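Ticket: Episodes from the spice rack task dropping out at upload
Opened by: Puspita Liew
Date: January 11, 2023
Status: waiting on Nugroho

Hello all, and sorry for the long message, but I'd sooner give you too much than too little! I recorded 31 demonstrations of the rack task this morning and Cuvomov accepted only 25 of them. The others were turned away with "track lost", always in the last stretch, when the hand goes in under the shelf.

What I've tried so far – restarted the gripper app, wiped the lens, did the calibration again from scratch, and recorded 4 more at a slower pace. Two of those went through and two didn't, so I'm none the wiser.

My hunch is the shadow under the rack, or else the shine on the glass, but I'd love a second opinion from somebody who knows the tracker better than I do.

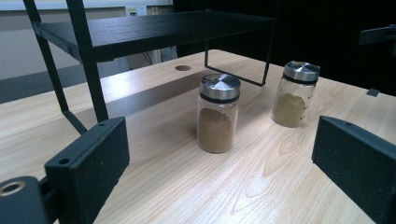 Rack task, both jars on the table, shelf shadow behind.

Could someone kindly check whether the exposure is locked at 60 on our side? I'll leave the rack where it is until I hear back.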